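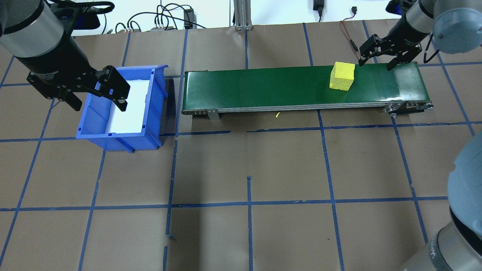 Yellow foam cube on the green belt, blue bin at left.

From: Lucienne Courtois
To: hardware list
Subject: Re: Sterby tower won't see second memory stick
August 2023

Apolline Gilbert wrote:
> Picked up a used Sterby tower for the office. It has 2 slots and the
> Jendon site says it will take matched sticks of any make. I put in a
> pair of Galli modules, and the BIOS only ever reports one of them.
> Swapped slots, same thing. The seller says the board is faulty and
> offers me another for $286. The Jendon tech on the phone said to run
> the Tirirov updater first and that it "usually sorts the memory out".
> Should I do that or just buy the board?

Neither, yet.

"Matched sticks of any make" is what a shop writes when it has sticks to sell. I've had two of these Sterby towers apart and both were fussy about memory. One of them flatly ignored double-sided modules in the second slot. Are yours double-sided? Look for chips on both faces. You don't say, and the Jendon page doesn't either, last I looked.

I'm also not sold on the updater. What does it change, exactly? I asked Jendon in February and got a link to the same page I was asking about. If you flash the BIOS and it goes wrong you really will need that board, and I notice who's selling it.

"Swapped slots" could mean a couple of things. Did you try each stick alone, in each slot? If either one boots in the first slot and neither boots in the second, then fine, I'll start to believe the board story. Clean the contacts before that. Mine had 12 years of somebody's basement in it and the grey fluff was packed right down into the slot.

As for $286 for a used board of that age, with no warranty mentioned, I paid less than that for the whole computer.

Post the part number off the Galli label, and the BIOS version while you're at it.

Lucienne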